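Filed under: Robotics / Bench notes / Maintenance

Thread on how the two-arm sorting table is set up and what it takes to keep it in shape. Mostly for whoever inherits it. Some of this is in the cell log, some of it never got written down.

The cell: two small black arms facing each other across a wood tabletop, aluminum extrusion around all four sides. Task is picking small toy pieces and placing them in containers. Controller software is Ulletik. Arms go by "left" and "right" as seen from the operator side. Please don't rename them again.

Frame first. All the geometry hangs off the extrusion. If a rail moves, the taught points are wrong, and they will be wrong by different amounts depending on where in the workspace you are. Check the corner brackets before you touch any offsets.

I went over the brackets in May after the left arm started landing short at full reach. Two screws had backed out enough to turn by hand. Removed, cleaned, medium threadlocker, back in. Witness marks in paint pen across each head. If a mark is broken, log it, then retighten.

The tabletop is a separate part from the frame. It can shift inside the rails if someone leans on it. Push it toward the back rail until it stops, then check the gap at both front corners with the feeler gauge. Both sides should match. If they don't, the top is rotated and the containers will be too.

Base mounts. Each arm sits at its own rail, left and right. Torque the base screws cold, before the motors have run. Go crosswise, two passes. The right base has been off once for a bearing, so it gets checked more often than the left.

The bearing job: shoulder joint, right arm. Symptom was a click on reversal, audible only at low speed. Kam-wah Tse found it by moving the joint with power off and a finger on the housing. The replacement came from Rostetti and took 8 days to show up. The left arm ran single-sided routines in the meantime.

After any joint has been open, re-home that arm before you run anything. Drive to the hard stop at low current, back off, set zero, repeat. If the second zero doesn't agree with the first, stop there. You have slack in the joint or a loose coupler.

Current offsets after the May re-home, encoder counts, right arm: shoulder 277, elbow 69, wrist 56. Left arm values are on the inside cover of the log. Do not copy one side to the other. They are mirrored in sign only on paper.

Grippers. Finger pads wear at the tip first. A worn pad still holds a cube flat on the table, so a quick test won't catch it. Use a foam die. Grip it by two opposite faces, lift, rotate the wrist a quarter turn, hold. If it creeps, replace both pads on that gripper.

Always in pairs. One new pad against one old pad pushes the part off center, and then you spend an afternoon chasing an error in the wrist that isn't there. I have done this.

Pads are the Ó Ceallaigh ones, the softer grade. The harder grade lasts longer but slides on the smooth blocks. There is a bag of the hard ones in the drawer. Leave them there.

Cables. This is where most of our faults come from. Intermittent dropout on one joint, clears on restart, comes back when the arm is extended: that is a cable until proven otherwise. Swap the cable before you open the housing.

Routing rule: every loop has to clear the joint at both ends of its travel. Move the arm by hand through the full range with power off and watch the loop, not the gripper. Anything that goes tight or touches a rail gets rerouted. Ties snug enough to stay put, loose enough to slide a little.

Do not tie the arm cables to each other to tidy things up. It looks better and it puts a side load on the connector. The Bruvorness connectors have a latch on one side only and they will walk out under that kind of load.

Containers. They go along the far edge of the table, spaced so a gripper can come down into one without a finger catching the next. The bucket has a round rim, so approach from straight above. The rectangular ones are more forgiving along their long side.

Table content is mixed on purpose: blocks, cubes, dice, a cone. Pieces touching or stacked are fine and should be left that way. If you straighten everything into rows, the run tells you nothing about how the grasp planner copes with contact.

The cone is the useful worst case. It tapers, so the fingers want to ride up it. If the closing height is a few millimeters high, it squeezes out and tips. When the cone starts failing and the blocks don't, check Z before you check anything else.

Keep the floor side clear enough to get to the right base with a hex key. Cable bundle from that arm goes out to the stand with the screen. Look down before you step around that corner. Strain relief is at the stand end, and it is not rated for a foot.

Short version of the routine check, in order: brackets, tabletop gap, base screws, cable loops, pads, home, one slow cycle per arm, then both arms together. Both together comes last. Collision margins over the middle of the table are thin and depend on everything before it being right.

Log entries: joint, symptom, what you changed, value before, value after. "Fixed left arm" is not an entry. There are several of those from last year and I still don't know what was done.

Last one. Both arms over the work area. 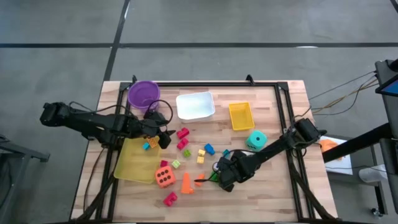
Two-arm table with mixed blocks, foam dice and cone; containers along the far edge.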